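3 min read

When I moved to Plerholm in November, I believed that I knew what cold is. I did not. In my first week I waited 68 minutes for a bus which never came, and my colleague Bent Egilsson told me later that the winter timetable is only a kind of hope.

So I started to walk to work, and slowly I began to like it. I learnt which side of the street has the sun, and that people here greet you only after they have seen you many times.

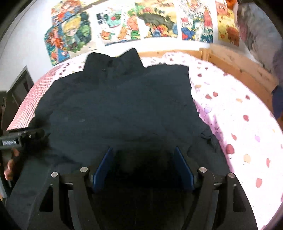
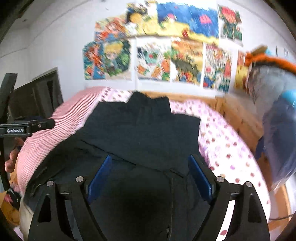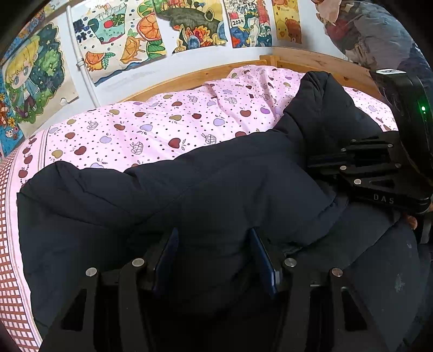
My mother asks me often if I am lonely. Sometimes yes – mostly on Sunday-like afternoons, when the shops are closed and the street is very quiet. Then I cook too much rice and I call Khairul Liew, who moved abroad one year before me and is allowed to laugh at my complaints. He says the second winter is easier, but he also said this about the first.

Now it is August 2022 and the evenings are still light. I have 237 new words in my notebook, and I can say perhaps half of them so that the baker understands me.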